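News from the ward, and there's rather a lot of it this time, so do put the kettle on. The council meets in August to decide whether Thakur Lane keeps its night bus, and Narendra Sandhu has gathered 979 signatures (what a marvellous effort!) asking that it should.

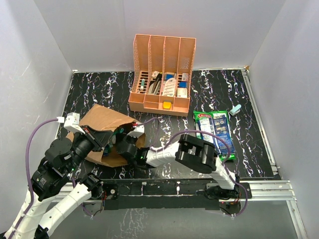
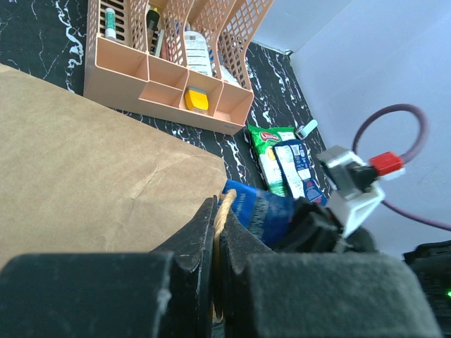
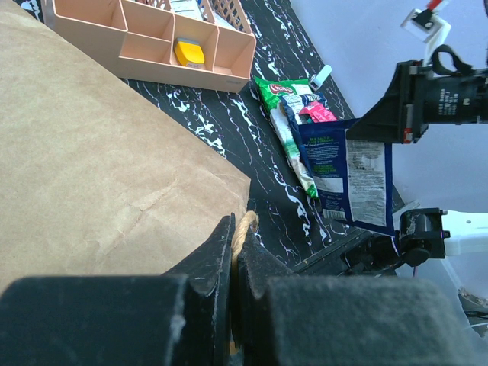 Councillor Sneha Chaturvedi would like the route kept for another 26 weeks while fares are looked at again, and Samer Smadi is collecting letters at the library desk until the end of the month, so please do drop yours in.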